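4.3 Premature release in drawer placement

Of the 101 drawer episodes replayed with the Rutemar policy, 25 ended in a fault. The most common was premature release: the fingers opened while the bundle was still above the drawer floor, and the fabric fell across its neighbors. The hand-held demonstrations keep both pads closed at this height.

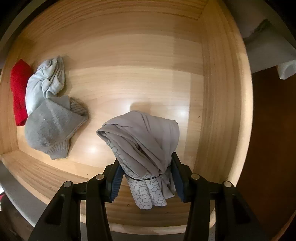
Figure 3. Hand-held gripper with a fabric bundle just above the drawer floor.

We attribute the fault to the width estimate. Soft fabric compresses between the pads - the measured gap then falls below the closed-hand threshold, and the controller reports an empty grasp.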